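Before the questions, a word about who is answering them. We look after orders and support for the Eynon hand-held gripper kit at Ullance, and nearly everything below has landed in our inbox more than once. If yours isn't covered, do write to us. We'd much sooner have a long, rambling email than have you sit there wondering!

## About the kit

**What do I get for my money?**

The standard Eynon kit has one hand-held gripper with its camera fitted, a pair of ridged finger pads, a spare pair in a little bag (please don't throw the bag away, as the screws are in it too), a charging lead, a wrist strap and a printed set-up card. The matching fingers for your robot arm are sold separately under the name Daravard, and plenty of customers leave those until they've recorded something they're happy with.

**Do I need a robot to get started?**

No, you can begin on the first morning with only the gripper and a table. You hold it, you do the job you'd like the arm to learn, and the recording is saved to the card. The arm comes into it later, when you train on what you've collected. We have customers who recorded for a whole term before their arm was even ordered, and they were rather glad of the head start.

**How much does it weigh, and will my hand ache?**

The gripper weighs 997 grams with the camera on. That feels like very little for the first few minutes and rather more after lunch, so we suggest sessions of 30 minutes with a proper break between them. If you have smaller hands, ask us for the short trigger when you order – it costs nothing extra and makes a surprising difference.

**Can left-handed people use it?**

Yes, happily. The trigger sits in the middle and the strap can be moved across with the small key in the box. For two-handed jobs you'll want a pair of kits, and you should label them left and right before you do anything else. Trust us on this one.

## Where you can use it

**Does it need a special room?**

It doesn't. Our open sessions at Wetthorpe are held in a big shared workspace, with a staircase up one side, shelving along the other and people getting on with their own things at tables and workstations. The gripper's camera looks out past the finger pad, so it records a good deal of the room as well as the job itself, and it's worth having a think about that before you choose your spot.

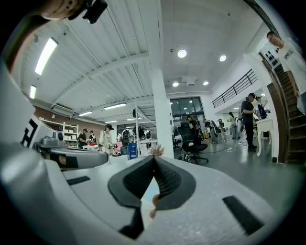

*The room beyond the finger pad, from the gripper's own camera.*

A busy background isn't a fault in a recording. The tracking likes a room with plenty of fixed things in it, such as beams, pillars and shelves, and it struggles far more with a bare white wall held close to the lens. What it doesn't care for is a background where everything moves at once, so if there's a crowd about, try to turn so that some of the building is in view too.

**What about the lighting?**

Ordinary ceiling lights are fine, and a mixture of strip lights and downlights is fine as well. Do try to avoid changing the lights halfway through a batch. If you work near large windows, you may find that recordings from the morning and from late on a November afternoon look like two different rooms, and we'd recommend keeping some of both.

**Other people will be in my recordings. Is that allowed?**

That depends on where you are and whose room it is, so please check locally. What we ask of every customer is simple enough: tell people before you start, put a notice on the door, and let anyone who would like to stay out of it do so without having to explain themselves. The desktop software has a face-blurring step, which you'll find under Prepare. It is switched on when you first install it and we'd be grateful if you left it that way.

## Recording

**How many recordings do I need for one job?**

Everyone asks, and we always give a slightly annoying answer, because it depends on the job. For picking up one sort of object and putting it down somewhere else, we had a usable result in our own trials from 53 good recordings. Folding cloth took us a great deal longer, and we still aren't as pleased with it as we'd like to be. Start small, train, see where the arm goes wrong and then record more of that particular bit.

**Should I do the job the same way every time?**

Do it the way you naturally would, at a calm speed. Move the objects between goes, come at them from a different side now and again, and swap with a colleague if you can. If you drop something, carry on and pick it up. You can mark the recording afterwards and decide later whether to keep it.

**What are the black and white markers for?**

They help the software work out positions, so keep them clean and flat, and please don't put stickers over them, however nice the stickers are. A soft dry cloth is all you need. If a marker gets scratched, send us a photograph and we'll post you a new panel.

**How long does the battery last, and how big is the card?**

You'll get a comfortable half day of normal use from a full charge. The card in the box holds 32 GB. Copy it across at the end of each session and empty it from the menu on the gripper, as emptying it from a computer sometimes upsets the numbering.

## Trying, buying and sending back

**Can I have a go first?**

We'd love you to. Wetthorpe sessions start at 10 in the morning and the kits are already charged when you arrive. Bring along an object or two from your own work if they'll fit in a bag, though nothing sharp or leaking, please.

**What if it doesn't suit us?**

You have 30 days from delivery to send it back in its box, with all the bits, and we'll refund the kit in full. Used finger pads are fine – we expect them to look used. Write to support with your order number and we'll email you a returns label.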